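### 3.2 Where people put things, and where they say they put them

Household filing has attracted little study, possibly because those who study it must go home afterwards to their own. Masilela's survey of 500 households in Lostance asked each respondent to name the place where the electricity bill was kept. Most answered at once and with confidence. When asked to fetch it, 63 came back with something else, usually a guarantee for a kettle they no longer owned.

We follow Masilela in separating the *declared place* from the *working place*. The declared place is the one given to visitors, spouses and researchers. The working place is wherever the paper is on the day. In tidy homes the two may be the same for weeks at a time, and then the school term starts.

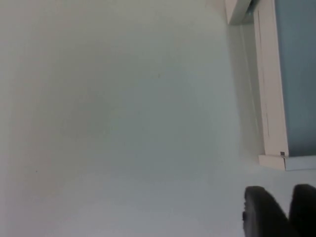
The gap between the two is widest for papers that are important but dull. Passports are rarely lost, since people look at them and think of holidays. Insurance letters are looked at once, with dislike, and put down on the nearest flat surface. Pillay calls this the "landing stage" and argues that most filing systems fail there, well before any drawer is involved. We agree, though his claim that a landing stage can be abolished by willpower seems to us the view of a man who lives alone.

A second finding concerns labels. Respondents who labelled their storage did find things faster, but only if they had written the label themselves. Labels written by another member of the household were treated as opinion. One drawer in Rampersad Road was marked "Important" and had been used for takeaway menus for so long that its owners now defended the wording.

Depth also matters. Papers in the lowest drawer of a unit were, on average, the oldest in the house, and the people who owned them tended to describe them as "sorted" - a word we have learned to distrust. The usual three-drawer arrangement (Figure 2) encourages this, as it invites an order of rank that few households have the energy to keep up. 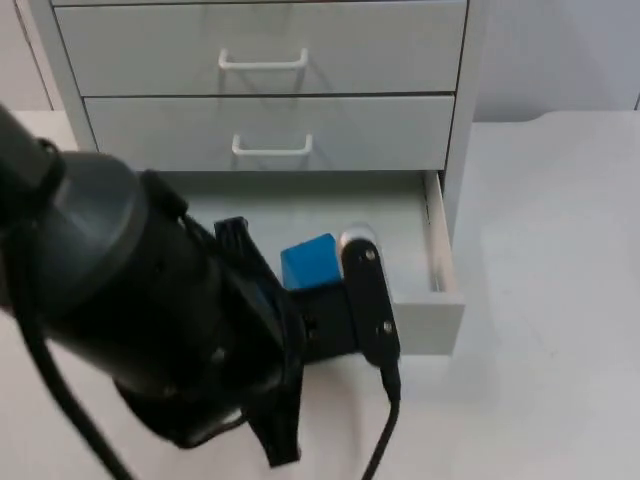
Vol. 20, No. 2

**Figure 2.** Drawer unit with the bottom drawer partly open.

When respondents were asked to rank their drawers by importance, the top one nearly always won. When asked what was in it, they mentioned batteries, string and a key. The key was described as important too, although few could say what it opened. Pillay would have us record it under "sentimental", and Masilela under "lost property". For the tables in Section 4 we have left it where it was.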